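3.2 Time limits and the return to work

The county of Prandeck introduced its limit on cash assistance in October, one year after the state law allowed counties to set their own rules. Before the change, a family with children could receive support as long as its income stayed under the threshold. After the change, the adult in the household could receive it for 30 months in a lifetime. Months received before the change were also counted, and for this reason a part of the families reached the limit on the first day.

Our sample consists of 3,054 households which had an open case at the time of the change. We follow them through the administrative records of the county and through a telephone survey, in which 1,000 households took part. The survey was designed together with Sreekumar Kurian and used the same wording in both rounds. Households without a working telephone number are missing from it, and we return to this problem in Section 5.

The first result concerns employment. Among the adults who lost the benefit, the share with any reported wages did not rise in the two quarters after the closing of the case. This agrees with Eder's earlier study of the town of Echevarría, where the limit was longer but the local labor market was similar. It does not agree with the expectation written in the county's own plan, which assumed that most adults would find work before the limit was reached.

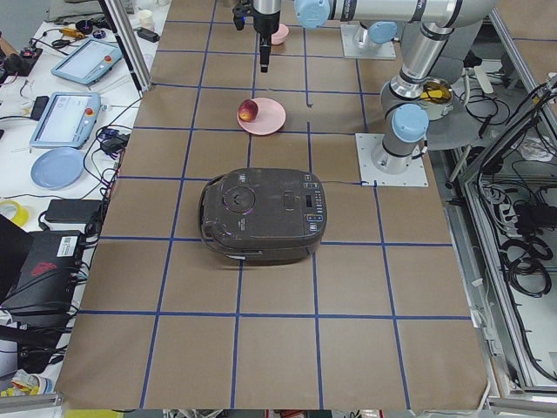

Figure 4. Rice cooker on a work table.

The second result concerns what families did with the money they still had. We asked about rent, electricity, food and small household goods, and we asked separately whether something had been sold or given away. Rent was protected first in nearly all answers. Food was reduced before electricity, and many respondents explained that they moved to cheap dry food bought in large bags. An appliance such as the rice cooker in Figure 4, with its lid controls and carrying handle, was recorded in our questionnaire under "small household goods", together with fans, irons and kettles. Few respondents reported selling things of this group, and the reason they gave was that the price offered was too low to be worth the trip.

The third result is more difficult to interpret. In the interviews, 165 respondents said that they did not know a limit existed until the closing letter came. The county states that a notice was mailed to every open case. Both statements can be true - the notice was a single page in a thick envelope, and it used the term "lifetime participation period" without saying that payments would end. Fabian Eder has suggested to us that the effect of the limit and the effect of the poor notice should be estimated separately. We attempt this in Table 6, but the groups are small and the estimates are not precise.

We did not find a difference between the two district offices, Plistosa and Hivoven, in the share of cases closed. There was a difference in extensions. Plistosa granted them mainly for illness of the adult, while Hivoven also accepted the care of a sick child. The county rules permit both readings, and the records do not show who decided which one was used.

Last updated: October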